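I've been fussing with the flowers on our long tables for years, and people keep asking how I get a tall vase to look right in a room with a brick wall. So, my method. It takes one bunch, one vase and maybe ten minutes! 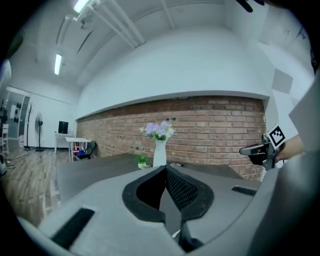
*Page last changed: August 9, 2019*

Start with the color. Red-brown brick eats up anything orange or rusty, so I go for lavender-purple and white with plenty of green leaves left on. A white vase on a dark gray tabletop does half the work for you.

1. Fill the vase about a third of the way with cool water.
2. Strip every leaf that would sit below the waterline (leave the rest alone, you want that fullness).
3. Cut the stems at a slant. Mine end up at 40 centimeters for the tallest ones, and I go shorter toward the outside.
4. Put the purple in first, turning the vase as you go, then tuck the white into the gaps.
5. Set a small potted plant to the left, in a white pot if you've got one.

Bernadette Gilbert talked me into the little plant and I fought her on it for weeks. She was right, the vase looks lonely without it.

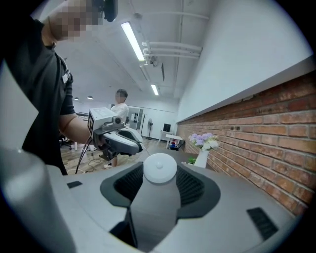 Now walk away and come back in from the far side of the room. Fluorescent light makes purple go a bit flat, so if it looks dull from over there, pull two or three white stems up higher. Change the water every other day and trim the ends again while you're at it. I've had a bunch last up to 100 hours past the point where I'd given up on it!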